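Drornholm Hall kitchen: the crockery sort

Gallery

The kitchen at Drornholm Hall was built for suppers of 40 people and has been used for a good deal more than that. Over the years the cupboards filled with plates from many different sets, and by last winter it was hard to lay a table without mixing four patterns. In September we emptied every shelf, washed what came down, sorted it and put back what the hall needs. The gallery follows the job from the first cupboard to the last. Captions are by the kitchen group. Click on a thumbnail to see the larger version.

The full count was 1,376 pieces, including saucers with no cups and lids with no pots. The list is kept in the blue folder beside the servery door.

1. The long cupboard, before
Five shelves, none of them labelled. The dinner plates were on the top shelf, where only the tallest of us could reach them, and the bread baskets were at waist height. This cupboard took a whole morning to empty.

2. Trestles in the main hall
We set up eight trestles and covered them with old tablecloths. Dinner plates went along the window side, bowls in the middle and cups nearest the kitchen. Anything we couldn't name went on the stage.

3. Sarkley ware
The oldest matching set in the hall, cream with a brown rim. It came from the Sarkley tearooms when they closed. There are enough dinner plates for a full sitting but the side plates have thinned out. The set has gone back into the long cupboard, on the second shelf.

4. The Requena bowls
Deep soup bowls with a ring foot. They stack badly and always have. We tried them in columns of ten and they leaned, so they are now in columns of six with a tea towel between every second bowl.

5. Chips and cracks
Each plate was held up to the window and the rim was checked with a fingertip. Cracked pieces went straight into the bin crate. Small chips on the underside were allowed to stay if the glaze on the eating side was sound.

6. First load in the sink
Hot water, plain detergent and a soft brush. The dust on the top shelf had turned sticky from years of cooking below it, and some pieces needed a second wash. We changed the water every 40 plates.

7. Tea stains
Bicarbonate of soda on a damp cloth, left for ten minutes and rubbed off. It worked on most of the cups. The ones that stayed brown inside have gone to the garden shed for mixing plant food.

8. Cups on the servery
Handles all facing the same way, which makes them quicker to pick up when the urn is on. We kept 100 cups and the same number of saucers. The spare saucers are in a box under the stage, marked as spares.

9. Drying
We own two drainers and borrowed more. Plates dry faster standing on edge with a gap between them than they do flat on a towel, and the backs don't pick up lint. Turn the rack side-on to the wall if bench space is short. Large platters don't fit any of the racks and were dried by hand.

10. Glassware
Tumblers only. The stemmed glasses were moved to the bar cupboard some time ago and were left out of this sort. Tumblers with a cloudy bloom were soaked in white vinegar overnight, and nearly 40 came up clear.

11. Serving dishes
Oval platters, two lidded tureens and a fish dish with no known history. The tureens are heavy when full, so they have been put on the lowest shelf, closest to the servery.

12. Coloured plates
The coloured plates have always been kept for children's parties and for afternoon tea on the verandah. They are lighter to carry than the Sarkley ware and small hands manage them well.
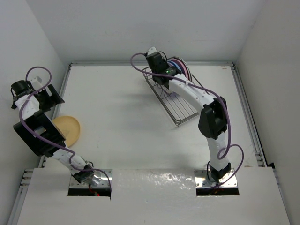
Store them by colour if you have the time, and by size if you don't. Large at the back, small in front, no more than a dozen to a stack. They now live in the low cupboard to the left of the fridge, where children can help set out without climbing on anything.

13. Shelf labels
Printed in large type and covered with clear tape so they can be wiped. Each label gives the name of the item, how many should be there and the cupboard number. The numbers run clockwise from the kitchen door.

14. Shelf liner
Vetent ribbed liner, cut from the roll with kitchen scissors. It stops the bowls sliding when the door is pulled hard. One roll did the long cupboard and half of the corner unit. Another roll is on order for the rest.

15. The corner unit
The turntable inside had seized. We took it out, cleaned the bearing and put it back, and it now holds jugs, gravy boats and the sugar bowls. Please don't put anything taller than a milk jug on the upper tier. It catches on the frame.

16. Cutlery trays
Forks, dessert forks, knives, dessert knives, spoons, teaspoons. The sharp knives are kept separately in the drawer with the child catch. A magnet run through the compost bucket afterwards found three teaspoons, so it has become part of the closing-up routine.

17. To go
Odd plates, duplicate casseroles and the spare cake stands, packed in newspaper and taken to the Sarkley op shop. Boxes were filled only to two-thirds. Crockery is heavier than it looks and the bottom of the first box gave way in the car park.

18. The long cupboard, after
Dinner plates at waist height, side plates directly above, bowls below. The bread baskets are on the top shelf. There is one empty shelf, and we would like it to stay that way until the next sort.

Using the kitchen

Hirers are welcome to use everything in cupboards one to nine. Wash, dry and return items to the labelled shelf before locking up. Breakages should be written in the blue folder, with the type of plate and the cupboard number, so the count can be kept right. There is no charge for the odd broken cup.

Tea towels go in the bag behind the door and are washed after each booking. The borrowed drainers have gone back to their owners, and hirers with a big sitting may want to bring a rack of their own.

Back to Hall news
Next gallery: repainting the verandah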